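Haushaltspflege, Grundkurs Textil
Handreichung zu Einheit 4: Große Tücher auslegen und falten

Liebe Teilnehmerinnen und Teilnehmer, in der letzten Stunde blieb für das Falten leider kaum noch Zeit, deshalb schreibe ich Ihnen das Wichtigste noch einmal in Ruhe auf. Ein Tuch will zuerst flach liegen! Streichen Sie es mit der offenen Hand von der Mitte nach außen glatt, und zwar ruhig zweimal, auch wenn es beim ersten Mal schon ordentlich aussieht. Am Fenster arbeitet es sich am angenehmsten, weil man im Seitenlicht jede Falte erkennt.

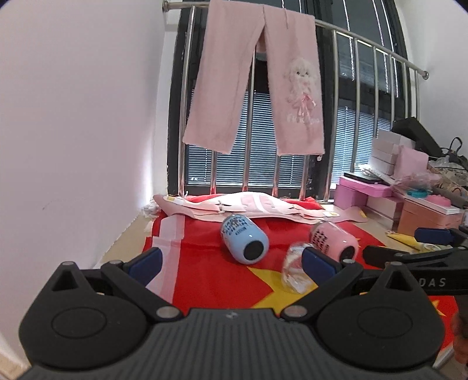 Abb. 1: Rotes Tuch mit gelben Sternen, flach ausgebreitet vor dem Fenster.

Bei gemusterten Stoffen (Sterne, Punkte, große Blüten) nehme ich das Muster gern als Hilfe: Man merkt sich ein Motiv nahe der Mitte und legt die erste Falte daran entlang. Danach kommt Kante auf Kante, dann noch einmal quer. Wer mit dem Übungstuch aus der Reihe Zindance arbeitet, hat 1000 mm Seitenlänge vor sich und landet nach dem ersten Falten bei einem handlichen Streifen.

Zum Üben bis November: dasselbe Tuch einmal längs und einmal quer beginnen, bitte je 20 Minuten, und die Ergebnisse nebeneinanderlegen. Das Begleitheft von Rafferty behandelt die Ecken auf Seite 49.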